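# Flidstead gripper build: the questions I keep getting

I've been building a hand-held gripper called Flidstead, partly at home and partly at the Marov workshop on our street, and the same questions land in my inbox every week. So – answers!

**Is it a kit?**

No. I drew the parts myself and I share the files if you write and ask. The second version is named Byun, and that's the one I'd print today. Please don't print Burano, the early one, it snaps at the knuckle and I really should take it down.

**How many fingers, and why so few?**

Two. I tried more, and spent a whole August chasing slop in the linkage (never again). With two I can swap a pad in a minute and get on with my evening.

**Where do you try it out?**

Mostly the kitchen table, with whatever comes out of the drawer. 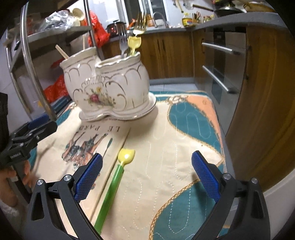 **What about thin handles?** Thin handles are the hard part of all this, and I get more mail on them than anything else. A fat mug is easy, you close on it and it stays. Something like the little yellow scoop with the green handle is fussier, lying flat on a quilted cloth like that, and I'd go in across the tube and not along it. Open the fingers wide first, come down slowly, and let the textured pads do the holding. If the handle rolls, you're squeezing too high.

**Do the pads wear out?**

They do! I got 4000 squeezes out of my best pair before the texture went smooth at the tips. I now cast them in batches of six and keep the spares in a jam jar.

**My pivots squeak. Is something wrong?**

Probably just tight. Back each one off a hair, work the finger open and shut, then snug it again. I'd skip the oil – it creeps onto the pads and then you're washing everything with dish soap.

**Can I come and use the workshop's printer?**

Yes, Marov is open to anybody on Friday nights from 6. Bring your own filament and put the scraper back where you found it, please.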